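September, bench notes, started 7:40 am

OK so the sourdough starter trial is back on, and I'm writing this down before I forget which jar is which again. Jar A is the old Clegg flour, jar B is the new Curano rye, and both went in at 102 grams of flour to the same weight of water. Oksana Bondarchuk thinks the rye will run away from us overnight (she's probably right, it smelled like apples before I even got the lid on).

Things I did differently this time: filtered water, no honey, and the rubber band goes at the starting level, NOT wherever my thumb happens to be. Sorry, Natalie.

10:15. B is up 2 fingers already! A is just sitting there with a few sad bubbles. Stirred neither. I really wanted to stir A.

1:30 pm. B has doubled and is domed on top. A finally moving, maybe a third up. Tasted both. A is milky and mild, B is sharp enough to make my eyes water. Would bake with either one, but I'd cut the B dose in half for a white loaf or it's going to taste like pickles.

Flour count: some 3000 grams of Curano left in the tub, and the Clegg bag weighed 1790 with the clip on. Enough for another week if we stop making pancakes with the discard (we won't stop).

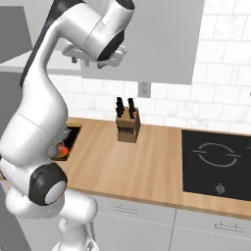
Fermentation Bench, Nornico Test Kitchen

4:50. B has started to sink in the middle, so the peak was somewhere between two and four and I missed it because of the phone call. Going to put a timer on it next round. Fed both again, same weights, lids loose. Natalie, if you're in first tomorrow, please mark the levels before you move the jars.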